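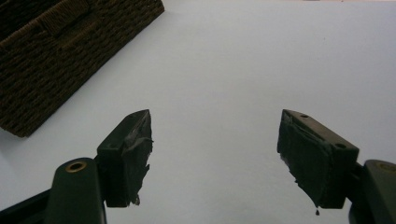
Week 4 – Who does the sorting now?
Unit convenor: Lise Chisholm. Tutorials: Mackenzie Dhillon.

Read the Nestico case before the tutorial. It is nine pages and three of them are an org chart.

Background. Nestico handles returned homewares for online shops. In February the firm brought in a Clomovach picking line at its smaller site, which had 60 people on the floor. Management told staff that no jobs would go. None did, although a good many changed their names. "Packer" became "line support associate", with the same locker and a new lanyard.

What changed. Before the line, a good packer cleared 387 items a shift and chatted the whole time. The line clears 907, and the associate's day is now made up of whatever it refuses: tangled straps, odd shapes, anything shiny. The easy items used to be the rest between the hard ones. Keep that in mind when you get to the fatigue survey (Appendix B).

Grippers also wear. Pads fray and someone has to notice, so noticing has quietly joined the job without joining the pay scale.

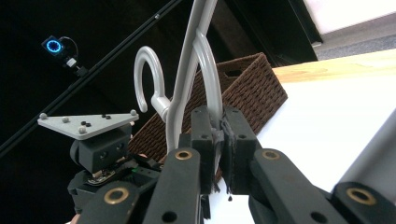 Who should decide when a machine hands an item back to a person?

The people who receive the item should have a say in it, along with whoever sets up the line. At Nestico the threshold was set by the supplier and found by the staff, usually at 4 pm.

For the tutorial: bring one task from a job you've had that you'd happily give away, and the one you'd miss. Response paper is 2,000 words, due to Mackenzie. The org chart doesn't count as a source.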